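Teaching a home-built gripper to pick up a plant, in simulation first
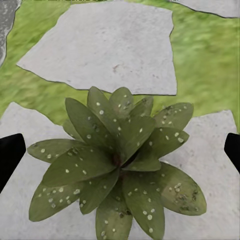
By Fereshteh Ansari | June | Filed from the shared bench at Brarncombe

I've been building a little two-fingered garden arm in the shared workshop for most of the spring, and before it goes anywhere near a real plant I wanted it to practise on a pretend one. So this page is how I set up the simulated patio – flagstones, a bit of lawn, and one spotty rosette plant that I've grown far too fond of!

First, the paving. Lay your slabs flat and give them wobbly outlines (mine were all perfect squares to begin with and it looked like a bathroom). Fill the gaps with grass, and keep the grass texture soft, as a sharp one slows everything down on my old laptop. A pale grey stone with a faint speckle does nicely.

Next comes the plant. I modelled one leaf, a long oval with a point, then copied it round a dark reddish centre and changed the length and tilt of each copy by hand. Let them overlap. The white dots are a texture with the scatter set to 80 – at 100 Kamran Salehi said it looked like it had been left under a leaky paint tin. I put some brownish blemishes on the big lower leaf too, so there's something on it that isn't a dot.

Now the fingers. Mine are plain black blocks, and you want them facing each other with the plant between them. Set the camera looking almost straight down so you get both fingers in view. If one of them has vanished, check the wrist rotation before you change anything else. I lost a whole evening to that.

Close the fingers slowly. I use 4 seconds from open to shut, and I have them stop when either one touches a leaf. Leaves are fiddly things to simulate, so start with them stiff and only loosen them once the stopping works. Omid Tabrizi has his much bendier than mine and swears by it, but his computer is newer.

Save a copy before each change and write down what you changed! My notes for version 79 just say "better?" and I still don't know what I meant.

I'll do the finger pads next, once I've picked a rubber.

Write to Fereshteh via the workshop contact page | © Brarncombe shared workshop | Back to top

This site uses cookies to remember your settings. Accept | Manage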